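Moving a dresser across hardwood by myself without scratching the floor?

Asked in Home & Moving - 2 answers - 1,000 views

I'm in a second floor apartment in Fistmont and I have to switch the two bedrooms before my sister's kids come in May. The big problem is a solid wood dresser that was my grandma's. It's super heavy even with the drawers out, and the landlord is picky about the floors (he took money off my neighbor's deposit over one scrape!). I tried those stick-on felt pads from Dirix and two of them peeled off in the first foot. Do I buy sliders, or is there some trick with a blanket? The hallway is 22 feet long and there's a metal strip in the doorway that everything catches on.

Answer 1 (accepted)

Blanket, all the way. I've moved four times and never owned a slider. Take the drawers out, tip the dresser back a little, kick a folded moving blanket under the front feet, then do the back. Now pull the blanket, don't push the dresser - pushing is how legs get snapped. Sweep first!! One bit of grit under there will draw a line down your whole hallway. For the metal strip I lay a flattened cardboard box over it and go slow. If the feet are skinny, the Aranda felt-bottom cups are okay too, but get the ones that sit around the foot and skip anything with glue.
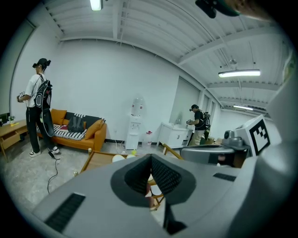

Wooden furniture just showing through the narrow gap

Answer 2

just pay someone. a friend of mine did it herself, hurt her back and was out for 2 weeks. Flinis has guys by the hour where I live, not sure about Fistmont. also measure the doorway before you start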